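Two-Arm Table, Shared Workshop: Walk-Round Checklist With Comments

Build: Breter table, cutlery sorting project
Checked by: Siwan Powell
Read back and argued over by: Henrique Falcão
Date: February 2, 2018
Result: Pass with comments (see items 4, 9 and 12)

Hello all, and thank you to everybody who asked for this to be written up properly instead of living on the back of my hand. I've kept to the numbering from the old Fonseca bench checklist so that people who know that one won't get lost, although I have added a couple of items and let one of the old ones go (the drip tray, may it rest). OK means I looked and was happy. COMMENT means I looked and have something to say, and I'm afraid I usually do.

PART A. BEFORE POWER

1. Frame corners and bolts. OK
Went round every corner post with the hex key. All of them were snug, and one on the far side took perhaps an eighth of a turn, which I wouldn't have bothered to mention except that Henrique bet me none of them would move at all. Diagonal braces solid. Please don't sit on the rails, even for a moment, even to tie a shoe!

2. Arm bases on the side rails. OK
Both bases checked for rocking with the arms folded in. I push with the flat of my hand, gently, in both directions, and feel for a click. No click on either side.

3. Wooden top. OK
Ran a cloth over the whole thing and it didn't catch anywhere. There are a few little dark specks and knots in the boards, and those are just the wood being wood, so nobody needs to sand them. If you find a mark that has a raised edge you can feel with a fingernail, put a bit of tape by it and write it in the book.

4. Gripper fingers. COMMENT
These are the printed ones from the Silano file, with the step on the inner face. Look at both tips straight on, with the jaws closed, and compare one side with the other. What you want is a thin, even gap near the points and no whitening or hairline where the tip starts to narrow. I found no cracks. I did find that the set screw on one finger had backed out a little, so it has been tightened and given a dot of paint, and I'd like the next person to look at that dot and tell me whether it has moved. Table knives are the worst things for this, being heavy and slippery in the handle, so we always do the closing check with a knife on the table.

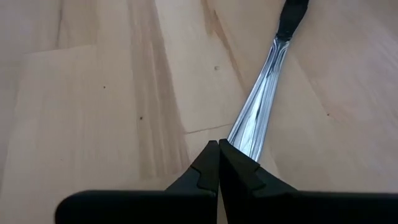
Item 4: fingertips closed down at the end of a table knife handle.

5. Cutlery used for testing. OK
Table knives only, please, never anything out of the kitchen block. I know the sharp ones look more impressive. The answer is still no, and it will go on being no in April when we have visitors.

6. Basket. OK
Goes at the far edge, in the middle, pushed right up. It's plain gray dishwasher plastic and weighs next to nothing, so an arm can shove it without noticing. We've talked about a strip of hook-and-loop underneath and I'd be glad if somebody would just do it.

PART B. POWER ON, ARMS STILL

7. Stop button. OK
Pressed it, both arms went limp, released it, neither arm moved until told. Do this one every single time, even if the person before you did it five minutes ago and swears to it. Have a hand ready under each arm, as they do sag.

8. Supply voltage and fuse. OK
Read at the Clukon box and written in the book. Fuse is the right one. Spares are in the tobacco tin.

9. Cables on the floor. COMMENT
My old complaint, and I'm sorry to be a bore. There is a good deal of black cable lying on the carpet behind the table, some of it coiled and some of it in a tangle, and the yellow extension cable runs past it on its way across. Everything is sound electrically: I checked the jackets by hand and found no nicks. My worry is feet. People stand back there to watch, quite naturally, and they're looking at the arms and not at their shoes. I'd like the slack gathered up, and the extension cable taken along a side where we don't walk. The loop of cable near the left gripper also needs watching, so move the wrist through its full turn by hand and see that it doesn't snag.

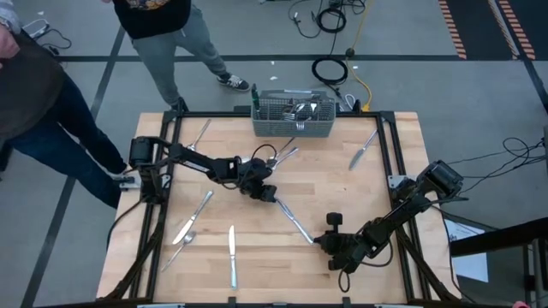 PART C. ARMS MOVING

10. Slow run, one arm at a time. OK
Left first, then right, with the other arm parked. I listened for the gritty noise we had last month and didn't hear it. Henrique says he did, very faintly, on the right elbow, so we've agreed to disagree and it goes in the book with both our initials.

11. Both arms together. OK
Ran the pass-across with a spoon at the slow setting, over and over, until I was bored. The arms kept a decent distance. Software limit is 700 mm of reach per arm, and please leave it there until the new bumpers are on.

12. People around the table. COMMENT
Standing on the far side is fine. Leaning in over a rail while the drives are live is not, and I include myself. If you need to straighten a fork, say "hands" out loud, wait for the person at the button to say it back, and then reach. It feels silly for a day or two and then you stop noticing.

13. Shutting down. OK
Arms folded, power off at the box, cutlery counted back into the basket, book signed. The kettle is on the other circuit, so that can stay on.

Open jobs: paint dot (whoever is next), cable slack (me, with help if it's offered), hook-and-loop for the basket (still looking for a kind soul).

S. Powell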